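Destik shared workshop — pre-use inspection, hand-held gripper pair
Build: Pruvach, units A and B
Inspected by: Ngân Đào
Checked by: Getachew Mersha
Month: June

1. Housing, unit A
Shell seams closed, no cracks at the screw bosses. PASS
Comment: One boss was reprinted after the last drop. Infill on the new part set to 100 percent.

2. Jaw pads
Seated fully, no lifting at the corners, fins not torn. PASS
Comment: Wipe with a damp cloth only. Solvent swells the rubber.

3. Finger travel
Opens and closes by hand without binding. PASS WITH COMMENT
Comment: Unit B is stiff over the last 2 mm. Guangming Zeng to shim the slide before the next session.

4. Fasteners
All screws present, witness marks aligned. PASS
Comment: Redo the paint marks on unit B. They are hard to read.

5. Cables
No bare conductor, strain relief holding, slack clear of the jaw. FAIL
Comment: Sleeve worn through at the unit B connector. Replaced and retested at 4:15 — now PASS.

6. Marker cube
Square to the body, faces clean, no play. PASS
Comment: Do not handle by the cube.

7. Cycle log
Counter read and entered. PASS
Comment: 1,546 cycles on unit A. Pads are changed at 2,000.

8. Work area
Walkway clear, floor cables out of the foot path, emergency stop within reach of the bench. PASS WITH COMMENT
Comment: Tape down the floor run before anyone works with both units.
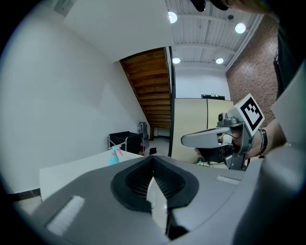 Does a replaced cable need the full checklist again?
Items 3 and 5 are enough, provided the housing was not opened. If it was, start over from item 1.

9. Storage
Units on the rack, jaws open, batteries out. PASS
Comment: Rack key is on hook 61.

Open items: shim, unit B slide; paint marks, unit B; floor cable tape.
Released for use: unit A. Unit B held until item 3 is closed.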